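Away ticket points, do they carry over if you miss a season?

Posted in Tickets & Travel, 20 Dec 2023

Dexter Dela Peña
Hi all, hoping someone who understands the loyalty scheme better than me can help. I've had a Hindmont season ticket since I was at school, and by last spring I'd built up 245 points, mostly from midweek aways that no sane person goes to. Then I changed jobs, started working Saturdays and let the season ticket lapse. I'm back on normal shifts now and bought a half-season one in October, but when I logged in my account said 17 points. Seventeen! That won't get me anywhere near the Bandach cup tie, as the first sale window is for people on 100 or more.

The ticket office told me on the phone that points are "frozen, not lost", but the girl I spoke to couldn't say how you unfreeze them.

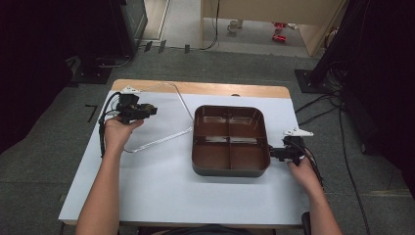 Both hands busy at the table, with the brown tray on the paper.

Anyway, my dad is on 280 and he'll be going whatever happens, so I'd really like to be sat with him and not stuck listening on the radio. Has anyone come back after a gap and got their old points back? And if I do, can the two of us apply together or does it go by the lower total?

manalo_end_regular
Yes, I had this two years ago when my little one was born. You need to find out whether your new ticket is on the same supporter number as the old one. Mine wasn't, because I'd used a different email when I bought it online and the system just made me a second account without saying a word. All my old points were sitting there on the first one, perfectly happy.

Dig out your old card if you've still got it and compare the number with the one on your new confirmation. If they don't match, email the ticket office with both numbers and ask them to merge the accounts. Don't ring, they can't do it over the phone and you'll only get the frozen line again. Put your date of birth and old address in the email too, it saves them writing back to ask.
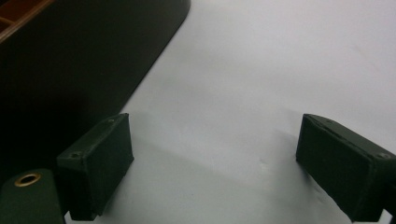 Mine took a week and a half, and that was in a quiet spell, so I'd get it sent tonight if I were you. Once it went through I had the whole lot back apart from the ones for a friendly, which I think had run out anyway.

On going with your dad, it does go by the lower total. If you're still on 17 when the window opens and you apply as a pair, you'll drag him down with you, so let him buy his own first and sort yours out after.

Rilari Road Red
Not sure about the points but we went to Bandach last season and there were loads left by general sale. They give us the whole end behind the goal. I wouldn't panic.
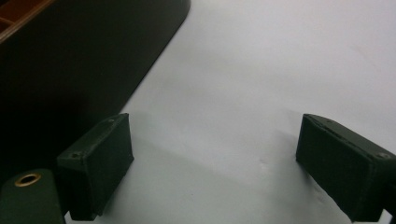

Mind you, that was a league game and it chucked it down all day, so the cup might be different. If you're getting separate tickets, ask the stewards nicely when you get in. Half our lot were stood in the wrong seats by kick-off and as long as the gangways were clear they left us to it. Parking is dreadful though, get the train.

Dexter Dela Peña
Cheers both. Found my old card in the kitchen drawer and yep, completely different number! Email sent with the two of them in it. Dad says he's buying his the minute the window opens and I can fend for myself.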